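Clisgate Adds Household Object Pack to Its Grasping Simulator

Clisgate has released a household object pack for Lenz, its simulator for robot grippers. The add-on went on sale in August and contains 200 scanned items of the sort found in kitchens, living rooms and home offices.

Each item comes with a textured 3D model, a weight, a friction setting and a simplified shape for contact calculations. Of the 200 items, 33 are handheld electronics such as remote controls. Clisgate says customers asked for these most often, mainly teams in Zullville and elsewhere working on assistive arms for the home.

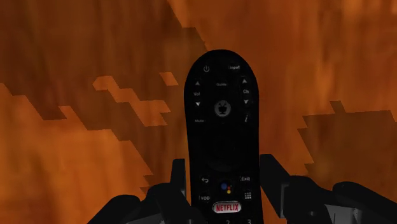

Printed labels were kept at full resolution so that vision software can read them at close range. Background surfaces got less attention. Early users at Runley, a Zullville robotics lab, told the company that shadows still look blocky on wood-grain textures. Clisgate says a fix is planned for the next update but has not given a date.

The pack works with the two-finger grippers already included in Lenz. Support for suction tools is not part of this release. Users can change an object's weight and friction by hand, and scripts written for the earlier version of the simulator will run without changes.

The household pack costs $145 per seat and requires Lenz version 2 or later. Schools can apply for a free license through the Clisgate website. A trial download with a smaller selection of objects is available from the same page, and existing customers will find the full pack under the add-ons tab in their accounts.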